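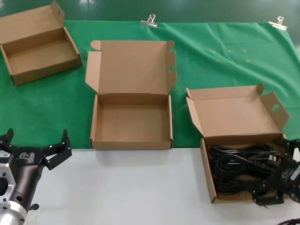
# The cable problem

A power cord is a bad object for a robot. A cup has a shape, and the shape is the same tomorrow. A cord has a new shape each time a person puts it down, and when two cords lie together it is hard to say where one ends and the other begins.

At Cirkik, a small automation company in Bridell, engineers have worked on this question since January. Their customer, the electronics seller Raveck, ships cords in flat cardboard boxes, and until now all of this packing is done by hand. The work is simple for people and very tiring for them too.

The method Cirkik chose is learning from demonstration. A person guides two robot arms through the task, and cameras record everything, one with a wide view over the table and small ones near the grippers. A neural network then studies the recordings and learns which movement should follow which view. No engineer writes a rule such as "close the fingers at this height."

The team collected 654 demonstrations. In the first 100, the boxes always stood in the same places, and the network learned these places too well. When a box was turned by 15 degrees, the gripper went down on the cardboard wall. For the later recordings the operators moved and turned the boxes before every start, and they changed how the cords were lying.
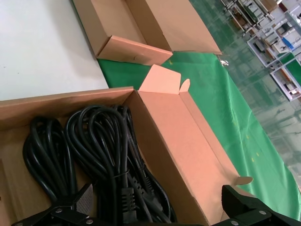 Black cords are especially difficult. A depth sensor often gives poor values on a dark and shiny surface, and one loop looks much like the next. The engineers first tried to find the center line of each cord by software and to calculate a grasp from it. It worked for one cord alone on the table. With several bundles in one box it failed so often that they gave it up in spring.

The learned method does not try to understand the whole tangle. It looks for a place where the fingers can go around many strands at the same time, and it prefers a part of the bundle that is held together by a tie. If the fingers close on only one strand, the arm opens them, goes up a little and tries again. This second try was also in the demonstrations, because the operators made mistakes and the team decided to keep them in the data.

In the final test the system made 700 transfers from one box to another. Most of the failures had the same cause: a plug was caught under a neighboring bundle, so two bundles came up together. The network has no good answer to this yet. The engineers want to let the second arm hold down the lower bundle, as a packer does with the free hand.

Speed is the other open point. An experienced packer is still much faster, and Raveck has not decided if it will put the system on its line. The next trial will be at the Krūmiņa warehouse, with the lids of the boxes closed at the start.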